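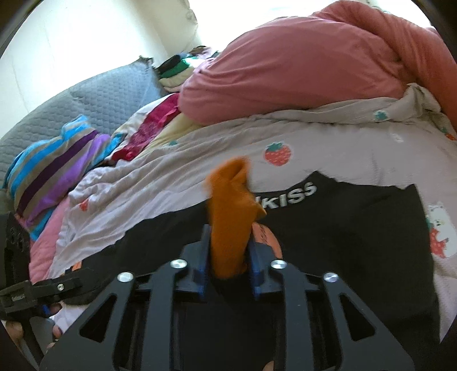 Our visit to the Dresham project was the best-attended outing we've had all year, and I want to thank everybody who squeezed into the vans (and the two of you who followed on bicycles!). Twenty-two of us went along, and I think most of us came expecting shiny machines behind glass. What we got was laundry, and we loved it.

Armelle Sabatier, who runs the program, explained that household robots still find clothing terribly hard, because a shirt or a sock never takes the same shape twice. So her team teaches by doing. A person works through the chore with a gripper in each hand, one small piece at a time, and every try is recorded for the robot to learn from later. They had 433 tries saved when we arrived, 114 of them socks, and she says she would happily take ten times as many.

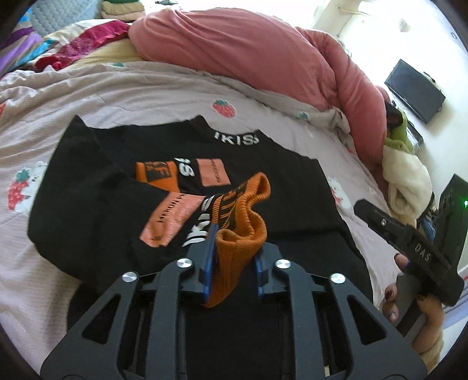
Several of us asked to have a go after the coffee break, and I'm sorry to report that I am slower with a gripper than my grandson is with his shoelaces – it took me a good long while to get one sock folded, and Armelle was very kind about it. You have to slow right down and think about where the cloth will go, which I never do at home.

The next open afternoon is in February, starting at 2:00, with room for 40 guests this time. Please put your name on the sheet by the library door if you'd like a seat in the van, and wear comfortable shoes, as there is a fair bit of standing.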